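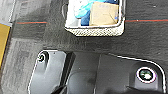
Ninder gripper over the bench, with the red line and a white basket ahead.

Home | Grippers | Spares | Setup notes | Contact

Ninder two-finger gripper: fitting, setting up and looking after it

We have sold the Ninder for a good while now and it is still the gripper we reach for first when a customer wants to pick mixed, awkward stuff out of a basket. Cloth, cartons, bagged goods, all in together. It has black plastic finger plates that you can swap with one screw each, a round sensor set into the housing panel, and a shape slim enough to get down inside a basket without knocking the walls about. We like it a lot! This page is mostly about keeping it happy, as that's what people ring us for.

What comes in the box

Gripper body with housing panels fitted
Two finger plates, black plastic
Two plate screws and one spare
Wrist adaptor (tell us your arm when you order)
Cable, 2000 mm
Soft cloth for the sensor
Printed setup card

The Debnath bench plate and the taller finger plates are sold separately.

Fitting it to the arm

Power the arm down and lock it out before you start. Offer the wrist adaptor up first, on its own, and get all its bolts in finger-tight before you tighten any of them. Then hang the gripper on the adaptor, push the cable home until the collar clicks and leave a generous loop at the wrist. Turn the wrist by hand through its full travel and watch that loop the whole way. Most of the cables that come back to Ramil Sebastian on our repair bench were tied too short, and the damage is nearly always in the first 5 cm behind the collar.

Finger plates

Each plate has a single small screw hole near the top, sitting in a raised boss. The screw pulls the plate down on to a locating rib, so it doesn't need much. Nip it up, stop, and check that the plate can't rock. If you lean on it you will crack the boss, and then it's a new plate.

Look along the outer edges every week under a good light. What you want is a clean, even line from the rounded corner down to the tip. A nick or a whitened patch means the plate has been catching on something, usually a basket rim. Small nicks can be dressed with fine paper. Anything you can hook a fingernail into, change it, and change both plates together so they wear as a pair. (You can flip old plates into a drawer for testing. We have a drawer like that and it has saved us more than once.)

The recess between the plates and the panel collects fluff, especially if you handle cloth. A soft dry brush sorts it out. Please keep air lines away from it, they only push the fluff further up.

The round sensor

It tells the controller how far off the load is, and it's very good at it as long as the window is clean. Wipe it with the cloth from the box, dry, from the middle outwards. If there's something sticky on it, use a drop of plain water on the cloth and never on the sensor itself. No sprays, no glass cleaner.

Shiny wrapping is the one thing that can fool it. If you pick a lot of glossy bags, turn on the slow approach in the Truvard software, under Motion. The arm eases off over the last 18 cm and takes more readings on the way in. It costs you a little time per pick and we think it's well worth having.

Setting the bench line

We lay a thin red line straight across the bench and set everything from that. It is a lovely simple trick which we had from Nektarios Ververidis, who fits these for us, and now we wouldn't set up a cell any other way. Put the tape down on a dark, dull surface, straight and flat, with no lifted ends. Stand the basket so it sits over the line and you can still see red on both sides of it.

Then:

1. Jog the arm until the gripper hangs over the bench on your side of the line, fingers open.
2. Bring the basket up so that it lies ahead of the gap between the fingers.
3. Check the line on the wrist camera. The two bits of red either side of the basket should sit at the same height in the view. If one is higher, turn the wrist a touch until they agree.
4. Save the position as Home.
5. Take the basket away, put it back by eye and run Home again. If you're still well lined up, you are ready to teach picks.

Do steps 3 to 5 again after any knock, any plate change, and any time the bench has been moved. It takes 7 minutes once you've got the hang of it, and we'd do it first thing every day if it were up to us.

Which baskets work

Straight-sided ones are easiest. Smooth inner walls help too, as the plates slide down them nicely. Patterned or perforated bands on the outside make no difference to the pick. Loop handles are fine, but fold them outwards if they fold, and teach the approach from the side away from them. A carton standing against one wall with cloth bunched beside it is a good test load. If the Ninder can take the carton out and leave the cloth where it is, your settings are close to right.

When it goes wrong

Fingers close but the load slips: clean the inner faces of the plates first, then check for wear. Turn up the grip force last.

Stops short of the load: dirty sensor window, nine times out of ten.

Drifts to one side over a shift: loose adaptor bolts. Redo them and run Home.

Clicking from the wrist: stop and look at the cable.

Plate rocks after a new screw: the boss has gone. Replace the plate.

Spares and repairs

Plates, screws, cables and sensor windows are kept on the shelf. Sensor units are made to order by Zillance and take longer, so ask Imelda Rivera for the current wait before you send yours in. Repairs go through Ramil. Please take the finger plates off and bag them separately, and put a note in saying what the gripper was picking at the time. That note is a huge help to him.

Setup notes last revised 30 December 2019. The older card, with the line drawn down the bench instead of across it, should be thrown away.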